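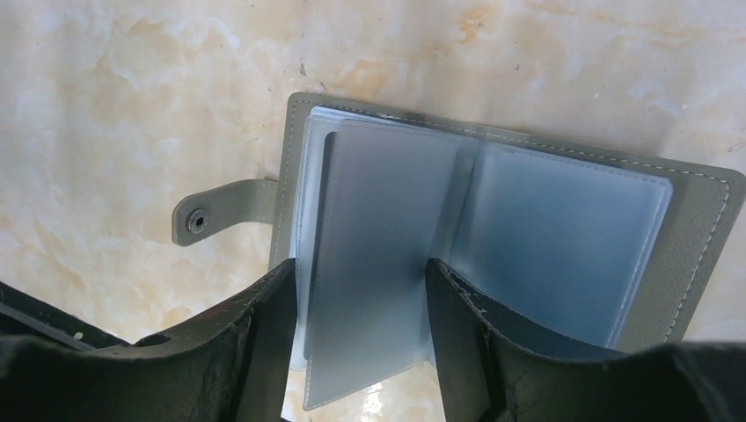 Le porte-cartes à feuillets revient, et il revient habillé de cuir. On l'avait laissé au fond des sacs de nos mères, gonflé de cartes de fidélité et de photos d'identité périmées ; on le retrouve en vitrine chez des maroquiniers qui le vendent comme un objet de bon sens. La recette a peu bougé : une couverture souple, ici d'un vert sauge tirant sur le gris, au grain fin, une languette à bouton-pression pour fermer le tout, et à l'intérieur une liasse de pochettes en plastique translucide qu'on tourne comme les pages d'un carnet. Posé ouvert sur un marbre crème, il a de l'allure. Reste à savoir qui, aujourd'hui, a besoin d'un carnet pour ses cartes.

Chez Rullisine, petite maison qui en a fait son article du printemps, la réponse fuse : tout le monde. Veronica Bogdan, qui dirige la collection, parle de « reprendre la main sur ses papiers ». Je lui demande quels papiers. Elle énumère la carte Vitale, la mutuelle, la bibliothèque, la piscine, le café du coin qui tamponne encore. Je lui fais remarquer que la moitié de cette liste tient dans un téléphone. « Et quand il n'a plus de batterie ? » L'argument est vieux comme les téléphones. Il n'est pas faux pour autant, et j'avoue l'avoir trouvé plus convaincant en avril, devant une borne de prêt qui refusait de lire mon écran fendu.

J'ai donc joué le jeu et vidé mon portefeuille sur la table de la cuisine. Une carte d'un magasin de sport fermé depuis longtemps. Deux cartes de la même pharmacie. Un laissez-passer de musée dont je n'ai jamais su s'il était renouvelable. Le rangement en feuillets a ceci de cruel qu'il expose tout : ce qui dormait empilé derrière un billet se retrouve sous verre dépoli, à sa page, avec l'air d'attendre qu'on s'en serve. J'ai jeté beaucoup. Est-ce le mérite de l'objet ? Une boîte à chaussures aurait sans doute produit le même effet, pour moins cher.

Car il faut parler du prix. Le modèle en cuir d'Ader se vend 60 euros, et la marque Birhane propose une version qui passe cette barre sans rougir. Barış Saraç, qui répare sacs et ceintures dans un atelier grand comme un couloir, hausse les épaules quand je lui montre les catalogues. « La couverture tiendra. Les gens m'apportent celles de leur grand-père. C'est le dedans qui lâche. » Le plastique jaunit, se raidit, puis se fend à la pliure, là où la page tourne. Or sur bien des modèles, la liasse est cousue ou collée. Quand elle cède, on garde un beau rabat de cuir et plus rien à mettre dessous. Saraç remplace parfois les feuillets, quand il en trouve au bon format. Il en trouve rarement.

Les vendeurs insistent volontiers sur les coutures, qu'ils aiment claires et régulières, et sur la marge de cuir qui déborde des pages pour en protéger les coins. Très bien. J'aurais préféré qu'on me dise l'épaisseur une fois plein. Avec une vingtaine de cartes, 22 pour être exact, celui que j'ai essayé refusait de se fermer sans qu'on pèse dessus du pouce, et la pression sautait au fond du manteau. La notice recommandait d'en « optimiser le contenu ». Autrement dit, d'en mettre moins.

Wyn Bowen, comptable, utilise le sien depuis son premier emploi et ne comprend pas bien ma question. Il range par ordre d'usage, la carte de transport devant, le donneur de sang tout au fond. Il retrouve tout sans regarder, ou presque : lors de notre rencontre, il a feuilleté deux fois avant de mettre la main sur sa carte de cantine. Le plastique dépoli est joli, il adoucit les couleurs criardes des enseignes, mais il oblige à pencher l'objet vers la lumière pour lire un numéro. Certains utilisateurs collent des onglets. On en revient au classeur de bureau.

Je n'ai pas rendu le mien. Il est dans le tiroir de l'entrée, avec les cartes que je n'emporte jamais et que je n'arrive pas à jeter, et la languette ferme très bien depuis que je n'y ai laissé que six cartes. Celle de la piscine est restée dans ma poche.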